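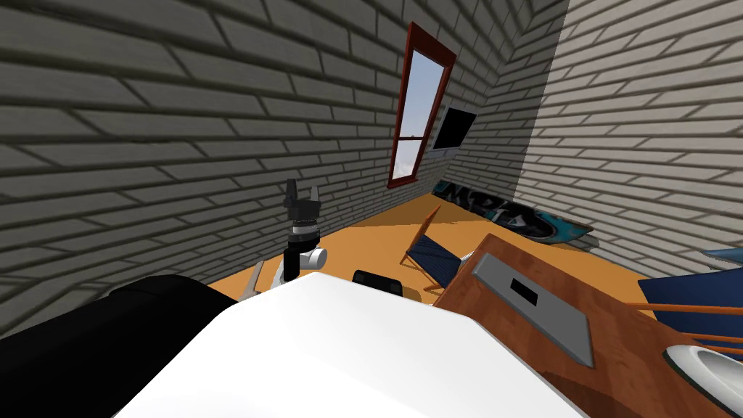
Giltholm Vehicle Storage and Recommissioning -- Frequently Asked Questions

These are the questions we receive most often by phone and by e-mail. If yours is not on the page, please write to us and Colm Gilmartin or one of the workshop people will answer. We try to reply the same day, but in March and April, when everybody wants the car back on the road at once, it can take longer.

Storage

What kind of vehicles do you accept?

Mostly cars from the fifties to the early nineties, and some light trucks and utes. We accept motorcycles if there is a free place. We do not accept caravans, boats or buses, and we do not accept a car which is in parts in boxes, unless it is already booked with the workshop. A car without an engine is fine if it can roll and steer.

Do I need to stay for a whole winter?

No. The minimum is 2 months. After this you pay month by month and you give us two weeks' notice before you collect. Some customers keep the car with us the whole year and only take it out for club runs, and this is also possible, but please read the part about access.

Can I visit my car?

Yes, between nine and four, if you call the day before. We need the time to move other vehicles, because they are parked close together. You may sit in your car, take things from it and show it to a friend. You may not start the engine inside the building. If you want to run it, tell us when you call and we will push it out to the yard for you.

Should I leave the tank full or empty?

Full, or nearly full, for a steel tank. A half-empty steel tank makes condensation on the inside walls and then you have rust in the fuel filter in spring. Please add a fuel stabiliser before you come and drive at least fifteen minutes after, so that it arrives also in the carburettor. If you forgot, we can add it on arrival, but then it is only in the tank.

For fibreglass or plastic tanks the level is less important. We still prefer not to receive a car on its last litre, as we must move it under its own power sometimes.

Do you disconnect the battery?

We put every battery on a maintenance charger, with one charger for each vehicle. If your car has no electronics to keep alive, we prefer to disconnect the earth lead as well. Please tell us if there is a hidden isolator switch. Every year there is one car that we think is dead, and then the owner arrives and turns a small knob under the dash.

What about the tyres?

Inflate them to about five psi over your normal pressure. For a stay over one winter this is enough with radial tyres. Old crossplies get flat spots more easily, and for them we can put the car on stands under the suspension. We do not like to let the axles hang for months, it is not good for the rubber boots and the bushes.

Should the handbrake be on?

No, please. Leave it off. We use chocks. Drum brakes in particular like to stick to the shoes over a damp winter, and to free them costs you more than the storage.

Do you use car covers?

You can bring your own. It should be a breathable indoor cover, clean on the inside. We do not allow the plastic outdoor type. We wash nothing before we cover it unless you order this, so a car that arrives with road dirt will be left uncovered -- dirt under a moving cover scratches the paint.

Do you have a problem with mice?

Every building in the country has a problem with mice. We set traps and check them every week, and we close the tailpipe and the air intake with a mesh plug that has a red ribbon on it. You can help very much if you clean the interior well. Take out the old blankets, the biscuits in the glovebox and the box of tissues. Wool carpets and horsehair seats are a risk and we inspect these more often.

Workshop

What does "recommissioning" mean?

It means to bring back to safe running a car which has been standing for a long time. It is different from restoration. We do not repair the body or paint, and we do not make the interior new. We work on fuel, brakes, cooling, ignition, tyres, steering and lights. When we finish, the car should start, stop and drive reliably. It can still be ugly, and many owners like it so.

My car has been standing since my father parked it. Should I try to start it?

Please do not. This is the most expensive mistake we see. Old fuel becomes something like varnish, and the pump will take it into the carburettor and the valves. The rings can also be stuck to the bores. If you really want to do something at home, take out the spark plugs, put a spoon of light oil in each cylinder, wait two days and try to turn the engine gently by hand. If it does not turn, stop there and call us.

How long does it take?

For a common car with parts available, usually three to five weeks from the day it goes on the lift. The waiting list comes in addition to this. For a rare car we cannot promise. We had a small saloon here for ten months waiting for one brake master cylinder, and at the end it was rebuilt with a new sleeve anyway.

How much does it cost?

The inspection is a fixed price of $2,227, and it includes draining the fuel, a compression test, removal of all four wheels and drums or callipers, and a written report with photographs. If you go on with the work, we take half of this from the final bill. If you decide to stop after the report, the car is yours to collect and you owe nothing more.

After the report we give you a price in writing for each system separately. You can say yes to the brakes and no to the radiator, for example, but we will not return a car to the road with brakes that we consider unsafe. In this case it leaves on a trailer.

Do you work on brands like Trunitz and Brillia?

The Trunitz, yes, gladly. The two-litre engine is simple and the gasket sets are still produced. With the Brillia it depends on the year. The early ones with the cable clutch are no problem. The later ones have a fuel injection unit which we do not repair ourselves, and we send it to Stoica, a small firm that does only injection and instruments. Their work is very good and their waiting time is their own, so we cannot shorten it.

Can I supply my own parts?

Yes, if they are new or were correctly rebuilt. We check every part before we fit it and we can refuse. Please do not bring rubber brake hoses from old stock, even in the original package. Rubber gets old on the shelf in the same way as on the car. We give our guarantee for the labour, but for a part that you supplied we cannot guarantee the part.

Can I keep the old parts?

Of course. They are kept in a box with your job number for up to 10 weeks after you collect the car. Then they go for recycling. If there is a core deposit on something, such as a starter motor, you must choose between the old part and the deposit.

Which oil do you use?

What the handbook says, or the modern equivalent. For flat tappet engines we use an oil with enough zinc. If your engine has run on a plain non-detergent oil all its life and has never been opened, we do not change to a detergent oil without speaking with you first.

Practical questions

Who insures the car while it is with you?

You do. Our own policy covers damage which we cause while moving or working on the vehicle. It does not cover fire, theft or storm. Most classic insurers offer a laid-up policy for cars in storage, and it is usually cheaper than the road policy. We ask to see the certificate on the day you arrive.

Does the registration need to be current?

Not for storage. For the workshop also not, but then we cannot make a road test on the public road, only in the yard, and we will write this on the invoice.

Can you collect my car?

Yes, we have a tilt-tray truck. It can carry 2383 kg, and this is enough for nearly everything except the very big American sedans and anything with a camper on the back. For these we can recommend a carrier. Please make sure that the tyres hold air for at least an hour and that we can reach the car without moving a garden shed. A photo of the driveway helps us a lot.

How can I pay?

Bank transfer or card. Storage is paid at the start of each month, workshop bills on collection. We do not take a cheque any more.

When should I book for winter?

Storage places are normally full by the end of the autumn, and people who were with us the year before have the first choice. Write to us in summer if you can. We need the make, the year, the length including bumpers, and whether it runs.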